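Vendstead Shop Manager
Set-up Guide for Small Retailers

Section 4: Setting up your shop counter and opening stock

Complete Section 3 (Creating your owner account) before you start. You will need your owner login, your sales tax rate, the receipt printer and its power supply, and a list of the goods you plan to sell. If the shop is changing hands, ask the previous owner for a stock export file.

Set aside a quiet period when the shop is closed. Sales cannot be rung up while opening stock is being entered.

4.1 Enter the shop details

1. Sign in at the counter terminal with your owner login.
2. Open Settings, then Shop Details.
3. Type the shop name exactly as you want it to appear on receipts. The name can be up to 52 characters long, including spaces.
4. Enter the street address and a phone number customers can call during opening hours.
5. Choose your opening days and hours. For days you are closed, leave both boxes blank.
6. Select Save. The shop name appears at the top left of the counter screen.

Note: If you trade under a different name from the one on your business license, enter the trading name under Shop Name and the licensed name under Legal Name. Only the trading name is printed at the top of the receipt. The legal name goes at the foot.

4.2 Add departments

Departments group your goods for reports and for the buttons on the counter screen. A gift shop might use Cards, Candles, Kitchen and Toys. Start with a few. You can split a department later without losing its sales history, but two departments cannot be merged once either one has sales recorded against it.

1. Open Stock, then Departments.
2. Select Add Department.
3. Type a name and pick a button color.
4. Choose the tax setting: Standard, Reduced or No Tax.
5. Repeat for each department, then select Done.

CAUTION: Changing the tax setting of a department changes it for every item in that department from the next sale onward. Past sales are not corrected.

4.3 Connect the receipt printer

The guide assumes the Hustel 80 mm counter printer supplied with the starter kit. For other printers, see Appendix B.

1. Place the printer on a flat surface within reach of the terminal. Keep it away from sinks, kettles and sunny windows.
2. Plug in the power supply, then connect the data cable to the port marked P on the terminal.
3. Open the lid and drop in a paper roll with the loose end coming up from the bottom, toward you.
4. Close the lid until it clicks on both sides.
5. Turn the printer on and wait for the green light.
6. Open Settings, then Printers, and select Find Printer.
7. Select Print Test Slip.

If the slip comes out blank, the roll is in upside down. If the text runs off the right side, open Paper Width and choose 80 mm. 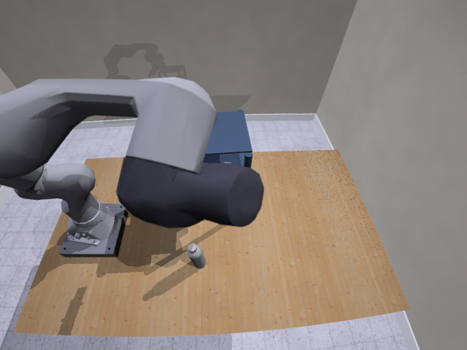
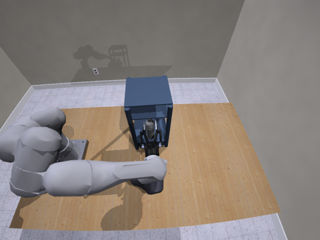
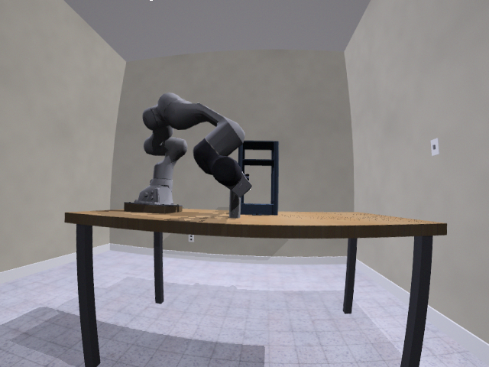
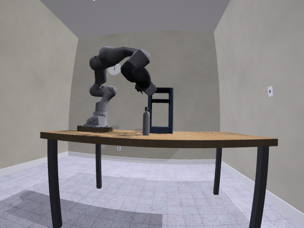
Robot arm in a plain room, four simulated views.

4.4 Load opening stock

There are 2 ways to load stock. Use Method A if you have a stock export file or a supplier list. Use Method B if you are counting from the shelves.

Method A: From a file

1. Save the file to a USB drive and insert it in the terminal.
2. Open Stock, then Import.
3. Select the file. The first few lines appear on screen.
4. Match each column to a field. Item Name, Price and Department are required. Supplier, Barcode and Reorder Level are optional.
5. Select Check File. Lines with a problem are shown in red.
6. Correct the red lines on screen or skip them, then select Import.
7. Write down the number of items imported and compare it with your file.

A single file can hold up to 973 items. Split longer lists into separate files and import them one after another. Lists sent by Bakhtiari wholesale already have the columns in the right order, and step 4 can be passed over by selecting Use Supplier Layout.

Method B: By hand

1. Open Stock, then Count.
2. Scan the barcode of the first item, or select No Barcode and type a name.
3. Enter the selling price and the cost price.
4. Enter the quantity on hand, including any in the back room.
5. Choose a department and select Next Item.
6. When you reach the end of a shelf, select Save Count before moving on.

Note: Secondhand and handmade goods can be entered as single items. Tick One Only and the item is removed from the counter screen after it sells.

CAUTION: Do not turn off the terminal until the message Count Saved appears. Items entered after the last save will be lost.

4.5 Set the cash float

1. Count the cash you will leave in the drawer at the start of each day.
2. Open Cash, then Float, and enter the amount.
3. Choose whether the float is checked at opening, at closing or both.
4. Close the drawer and select Save.

Seasonal shops can keep a second float for busy months. Select Add Float, enter the amount, and choose the month it begins, such as October. The terminal switches over on the first trading day of that month.

4.6 Ring up a practice sale

1. Select Practice Mode from the main menu. The counter screen turns yellow.
2. Ring up one item from each department.
3. Take payment as cash and check the change shown.
4. Print the receipt. Check the shop name, the address and the tax line.
5. Return one of the items and print the refund slip.
6. Select Exit Practice Mode. Practice sales are cleared and stock levels go back to where they were.

If the tax line is wrong, go back to 4.2 and check the department settings. If the drawer does not open on a cash sale, check that its cable is plugged into the printer. The drawer does not connect to the terminal directly.

Shops using the Rultdale card reader should leave it switched off until Section 5, Taking card payments.

Section last revised Tuesday, February 3, 2026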